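Helpers wanted for the PC rebuild arm, Turkness shared workshop

Posted in January by the Drener build group

We are looking for 4 people to join a build that has been running in the back bay of the Turkness workshop since last summer. The aim is a robot arm that can put the main parts back into an ordinary desktop computer - processor, memory, hard drive - from a printed holder beside the case. It is a hobby project and the places are unpaid. Tea and parts are covered.

The holders are our own design, printed in the workshop. Each slot is sized to one part, and most have been redrawn more than once so the gripper can get its fingers round without catching.

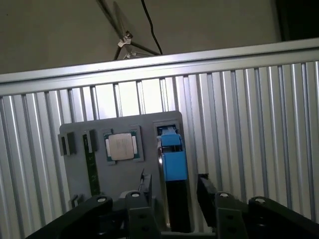 What you would be doing

- Redrawing and printing holders. Any CAD package will do if it exports a file we can slice.
- Setting up runs: case on its side, cover off, parts in their places, then back to the start for the next one.
- Writing up each run in the log. We have 1,135 entries so far and would like them all written the same way.
- Some wiring and bolting. The table is aluminium extrusion and gets altered often.

The hard drive is the job we most need help with. It travels in its blue carrier and has to be lined up with the cage before it goes down, and the approach path still needs work.

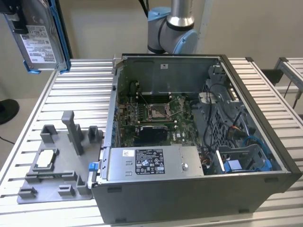 Do I need to have programmed an arm before? No, asks Price every time we advertise, and no is still the answer. If you can follow a checklist and stop when something looks wrong, we can teach you the rest in around 4 evenings.

You should be happy opening up a desktop computer and handling bare boards. Experience with Python would be useful for one of the places.

The CPU gets its own pocket on the flat fixture to the left of the case. Whoever takes on the fixtures will look after this one as well as the upright board.
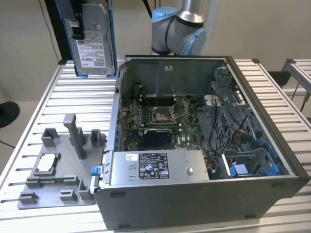

Photo: Drener build group

Sessions are on Monday evenings from 6.30 pm, with the bay open until ten. We ask for two Mondays a month until the summer. You need to be a workshop member by your second session; membership is 80 pounds a year and we can't waive it. The parts budget is 300 pounds and is held by the group, so please ask before ordering anything.

Everyone does the safety induction first, including where to stand while the arm is moving and how to use the stop button.

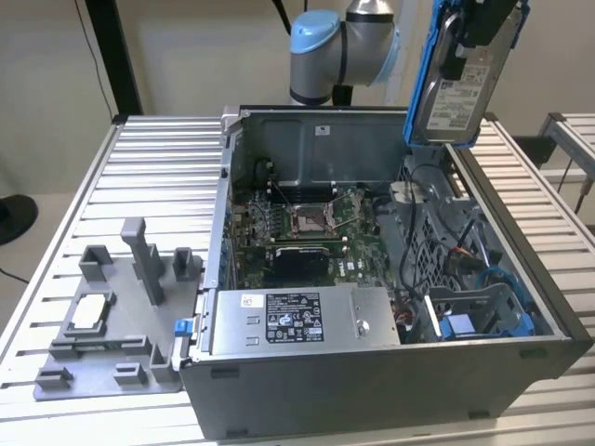 Studberg adds that people who can only manage daytimes should still write in, as a second weekly slot may be possible if two or more ask for it.

To apply, leave a note in the Drener tray at the Turkness front desk with your name, a way to reach you, and a few lines on something you have built or repaired. It doesn't have to be a computer. We will reply to everyone by the end of the month.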